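Stetdale Community Boards > Home & Money > Computers and Phones

Thread: Anyone paid for the Ellura "lifetime tune-up" plan?
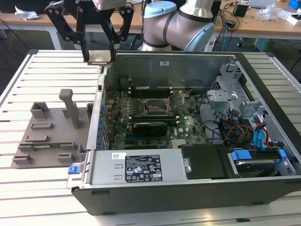

**porchlight_62** wrote:
Thursday, December 1, 2022

So my desktop has been slow since October and the shop on Grurnholm Road wants to sign me up for the Ellura plan. It's $490 up front and they say it covers cleaning, software checks and "performance restoration" for as long as I own the machine. The man at the counter told me most computers lose half their speed by year three if they aren't serviced. Is there anything to that? It sounds like the undercoating they used to push at car dealers, but I don't know enough to argue with him.

**gravelroad** wrote:
Half their speed according to who? Ask him for the test. A processor doesn't wear down like a brake pad. What slows an old computer is too much junk starting up with it, a drive that's full or failing, or dust making it run hot. You can check all of that yourself on a Saturday morning.

**tinroof_dee** wrote:
I have the plan and I'll stick up for it a little. I've taken my computer in 9 times and never paid another cent. They were polite every time and I got it back the next day. Not everybody wants to spend a Saturday morning poking around inside a computer.

**gravelroad** wrote:
Nine times? What was wrong with it?

**tinroof_dee** wrote:
Slow, mostly. They'd fix it and it would be good for a couple of months.

**gravelroad** wrote:
Then they didn't fix it. If my plumber came nine times for the same drip I'd want a different plumber, even a free one.

**tinroof_dee** wrote:
It's my money and I'm happy with it. You've never even been in the shop.

**mulch_and_more** wrote:
Read the terms before you pay. "Lifetime" in the copy I was given meant the "expected service life of the covered unit," and further down the page that was set by the shop. Parts weren't included either. If the drive dies you buy the drive, from them, at their price.

I asked what "performance restoration" involved and got a brochure with a lot of arrows on it. No list of what gets done.

**porchlight_62** wrote:
I have the brochure with the arrows. Didn't see anything about parts. The back says the plan has 2,000 satisfied members.

**gravelroad** wrote:
Satisfied by what measure? Did they ask them, or is that everyone who hasn't canceled yet?

**kettleblack** wrote:
I'll disagree with gravelroad on one thing. Heat is real and so is dust. I had a machine that crawled every afternoon, and cleaning the fan and vents took me 15 minutes and cured it. So a yearly cleaning isn't a scam by itself. Paying $490 ahead of time for it is another matter. Hassanpour Repair across the river charges by the visit and will tell you to go home if there's nothing to do.

**mulch_and_more** wrote:
Hassanpour told me to go home and then charged me for telling me. Small fee, but still.

**kettleblack** wrote:
It's a diagnostic fee. It's on the sign by the door.

**mulch_and_more** wrote:
Fine, it's on the sign. I'm only saying don't make saints out of them.

**gravelroad** wrote:
porchlight, before you spend anything: how full is the drive, and how many programs open on their own when you turn it on?

**porchlight_62** wrote:
Drive is nearly full. It's all my late mother's photos plus, I think, two copies of them. As for what opens on its own, there's a weather thing, two antivirus programs and something for a printer I gave away.

**gravelroad** wrote:
Two antivirus programs will do it. They fight each other. Take one off, take off the printer thing, restart and see. Back the photos up somewhere else before you delete any copies.

**tinroof_dee** wrote:
Agree on the backup at least. The shop did that for me, for what it's worth.

**porchlight_62** wrote:
Took one antivirus off and the printer program too. It does start quicker. Still slow opening the photos. I'm going to buy an outside drive this weekend and move them, and I'll hold off on the plan until I see how it runs after that.

Page 1 of 1 | 17 replies | Share (9)

Recent threads in Computers and Phones
- Phone battery dead by noon, is it the cold?
- Do I need the extra warranty on a TV?
- Library printer rates went up again
- Internet bill has a new "equipment" line

Contact the moderators | Copyright Stetdale Community Boards | Back to top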